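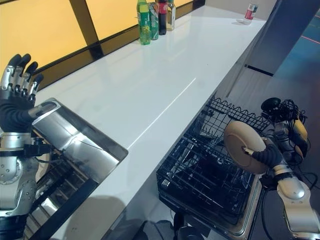
Nomell Hand Recorder, two months in our kitchen lab
July 19, 2024
By Ingrid Zamora

We bought the Nomell recorder to collect dishwashing examples for our learning system. It stores the head camera, the joint positions and the finger pressure together, and this is the part I like most. With our old tool, Barden, I had to align the files by hand in the evening.

Until now we saved 773 examples of putting a plate in the rack, and I kept 600 for training. The others had a bad start or a long pause in the middle. Marking them is quick - one key for good, one for bad, and a short note if you want.

The weak point is the gloves for the operator. Jericho Macapagal has big hands, and for him the thumb must be calibrated again after each break. Also shiny surfaces, like a steel sink, confuse the depth preview. The saved color video has no problem.

The manual is short and the export page is missing from it. I wrote to the support and got a clear answer in 2 days.

I give it four stars from five. For a team which records every day I recommend it, but try the gloves before you pay.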